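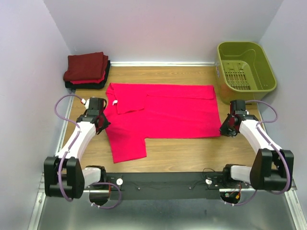 Uniform shirts: consistent folding for shelf storage

Posted in Laundry and Clothing Care by Marloes Smits

Our staff association stores 217 short-sleeved uniform shirts on open shelving. The present method is to fold each shirt in half lengthwise and then in half again. The resulting stacks lean, and the collars become creased before the shirts are issued. We would be grateful for a method that gives a uniform rectangle and can be taught to new helpers in a few minutes. The shelves are Sillen units with narrow compartments. The shirts are issued on Friday mornings.

3 replies

Wainwright

The following procedure is recommended for short-sleeved shirts of ordinary weight.

Lay the shirt face down on a flat, clean table with the collar away from you. Smooth the back from the center toward the sides. Fold one side in toward the middle, beginning at the center of the shoulder, and turn the sleeve back so that it lies within the folded strip. Repeat on the other side. The two edges should be parallel; if they are not, the finished shirt will be wider at one end.

Bring the hem up by one third, then fold once more to just below the collar. Turn the shirt over. The collar should lie flat at the top with no fold passing through it.

A piece of stiff cardboard, cut to the width of your compartment less a finger's width, may be placed on the back before the side folds are made – it should be removed before the shirt is turned over.

tendo_71

We just roll ours. Takes up less room and you can see every shirt in the drawer.

Bruson

Rolling is suitable for drawers but less so for open shelves, where the rolls tend to shift. I would support the procedure given by Wainwright, with two additions. Shirts should be completely dry before folding, and alternate shirts in each stack should be turned so that the collars do not all rest at the same end. The collar is the thickest part, and this is the usual cause of a leaning stack. Size labels may then be fixed to the shelf edge.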